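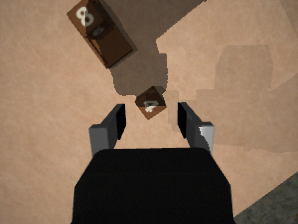 An Afternoon at the Draltness Insect House

The Draltness Insect House opens its back rooms to visitors one afternoon a month in summer, and I went in September for the last one of the season. Admission was $3 on top of the regular ticket. They take 22 people at a time, and my group went in at 1:30.

The first room is for the stick insects and leaf insects. They are kept in tall mesh cages with cut bramble and oak standing in jars of water. The keeper told us to pick one cage and stay with it, which was good advice. After a few minutes I began to see them sway, the way a twig does when there is a little wind. One was eating its own shed skin, starting at the feet. The keeper said most of them do this and that it usually takes under an hour.

Mantises are next door, each in its own container. Egg cases are kept on a separate shelf with the date written on masking tape. A single case can give 80 young or more, and they have to be split up early or they eat each other.

The room I had come for was the beetle room. Rizk, the supply company in Loltano, sends them rotted oak by the sack, and the grubs live in it for up to two years. We were allowed to hold a grub. It was heavier than I expected and curled up right away – they do that when they are out of the wood. The species list by the door had 2145 entries, but that covers the pinned collection as well as the living animals.

The katydids and crickets are at the end of the hall and kept on a reversed light cycle, so it was dark and loud in there. Red flashlights are handed out at the door.

Parking is on the Rokmont side of the building and fills up by noon. The back rooms are kept at greenhouse temperature, so leave your jacket in the car. The tours start again in June.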